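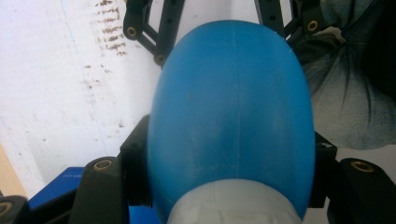 Test grip on a smooth, rounded object, finger pads closed on both flanks.

Setting the Linkage and Grip on a Hand-Held Gripper
Girken workshop notes, build 14

These steps start with the linkage arms printed and the brass inserts on the bench. If you are still printing, finish the finger pads first; they take longest and you will want a spare pair.

Parts and tools

Printed arms, left and right
Printed finger pads, left and right
Body housings
Brass threaded inserts, plus a few extra
Soldering iron with an insert tip
Machine screws to match the inserts
Calipers, hex driver, flat steel plate

Step 1. Clean the bores

Run a drill bit by hand through each insert bore to clear stringing. Do not use a power drill. The wall around the boss is thin and a bit that grabs will split it. Check each bore with calipers and write the figure on masking tape next to the part.

Step 2. Set the inserts

Let the iron come fully up to temperature. Rest the insert on the bore, touch the tip to it and let the weight of the iron do most of the work. Stop when the insert stands slightly proud, then press it flush with the steel plate and hold until the plastic firms up. An insert that goes in tilted can be reheated and straightened once. After that the plastic is usually too loose to hold torque, and the part should be reprinted.

Step 3. Assemble the arms

Lay both arms flat and mirror them before fitting any screws. It is easy to build two left arms. Tighten each pivot screw until the joint stops moving, then back it off until the arm swings under its own weight with no side play. Thread locker goes on the screw, sparingly -- some types attack printed plastic, so try it on scrap.

Step 4. Square the pads

Close the gripper slowly with nothing in it. Both pads should reach the center line together. If one leads, loosen the pivot nearest the body on that side, move the arm and retighten. Measure the open gap at the pad tips. On this build it is 52 mm at the front edge and 50 mm at the back, and that small taper is deliberate.

Step 5. Test on something round

Flat blocks hide alignment faults. A domed object shows them quickly: if the pads are out of line, it rolls or climbs as they close. Choose one that is smooth and narrower than the open gap. Place it upright between the pads, close until both touch, then add pressure in small steps. Watch the contact patches from above. They should sit directly opposite each other.

If the object turns, go back to Step 4. If it slides upward, the pads are leaning in at the bottom; shim the lower edge.

Step 6. Cycle and recheck

Open and close the gripper 167 times, then check every pivot screw. Any screw that has backed out gets fresh thread locker. Measure the gap again and compare it with the Step 4 figures.

Comments (3)

wevden_bench: What infill for the arms? Mine flex near the pivots.
Reply from author: Solid for the arms. The housings can be lighter.

corutari: Step 3 caught me. Two left arms, one evening gone.

pla_and_patience: Does the taper matter if I only pick up boxes?

Related
Semwal wrist mount: drilling guide
Choosing pad material for printed grippers
Reprinting a cracked boss without redoing the arm

Contact | © Girken Workshop | Back to top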